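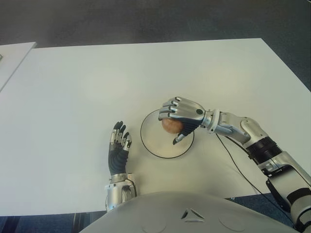 White table, dark carpet.

How to write a match report in an evening

16 May 2023, Přemysl Doležal

Quick one. Season's done, we've got new people doing reports for the Kustberg site from the summer friendlies on, and I keep typing the same email. So it's going on a page. Read it before your first game and again when you get home.

Before you go

Get the team sheet. Both teams. Ask at the tea hut end at Wedari, they pin it up by the door, usually before the warm-up. Photo of it on your phone. Check the spellings there and then with someone off the bench, don't leave it till night when everyone's stopped answering.

Check the shirt numbers match the sheet. They often don't. Quintero turned up in May with two lads wearing the wrong shirts and our report gave the winner to a player who was sat on the bench. He was quite pleased. The scorer's mum wasn't.

Charge your phone. Take a pen anyway. And a second pen.

During the game

Notes in time order, down the page, minute on the left. Don't write sentences. Mine look like this:

12 Hrn R, hdr over, no 4
19 YC their 6, late
31 GOAL 1-0 no 4, low, l foot, from thrw

Use whatever shorthand you like so long as you can read it afterwards. For a goal you want: minute, who scored, who passed, which foot or head, where from, where it went in. If you missed any of that, ask the person next to you straight away. Ask another one as well, people see different things.

Same for cards and subs. Minute and name. Subs get forgotten the most, especially when they all come on at once near the end.

Don't watch through your phone. You'll miss the goal.

At half time write one line on how the half felt. Who was on top, what changed. You won't remember it later, the second half wipes it out.

After the whistle

Grab a manager for a quote. Either one, both if you can. Ask one open question, something like what pleased you or what went wrong, then be quiet. Record it and type what they said. You can trim the ums. You can't tidy up the meaning, and you can't stick two answers together so they read like one.

If they don't want to talk, fine. Leave it. Natália Matoušek did most of a season for us with hardly a quote in it and they were good reports. 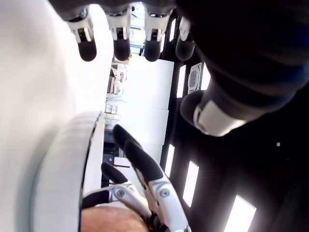 Robotic hand with its fingertips pointing down.

Writing it

Result in the first paragraph. Score, who won, who scored the goal that mattered. People want to know and most of them stop there. Don't start with the weather unless the weather did something.

Second paragraph, what it means. League place, cup round, end of a bad run. Check the table yourself on the league page after the other results are in, half the tables floating about at teatime are out of date.

Then the goals and main chances in order. You don't need every corner. If the first half hour was dull, say so in one line and move on.

Quote goes somewhere round the middle, or straight after the second paragraph if it's a strong one.

Teams, subs, cards and attendance at the bottom. Get the attendance off the club secretary. Never guess it. We once put 1,000 for a cup tie as it looked busy and had to take it down.

Length, 4 to 6 paragraphs for a league game. Friendlies shorter.

Things to leave out

Nicknames nobody outside the dressing room knows. "Game of two halves". Calling the ref names. Guessing at injuries: say he went off holding his knee, if that's what he did, and stop there.

With the youth sides no criticism of a single player at all, and first names only. Ask the coach before you name anybody.

Posting it

Log in to Vonance, click New Report, pick the fixture from the drop-down. If the fixture isn't there don't make a new one, message me and I'll add it. Otherwise we end up with the game listed twice and the table goes funny.

Paste as plain text. If you paste straight from a document you get odd gaps evrywhere.

Headline: both teams and the score, home side first. Kustberg 2 Quintero 1. Nothing clever.

Read it out loud once. Check every name against the team sheet photo. Check the score in the headline is the same as the score in the first paragraph (yes, it's happened). Then hit Save and then Publish, Save on it's own doesn't put it live.

Stuck, or can't get a team sheet, text me. Not during the second half please.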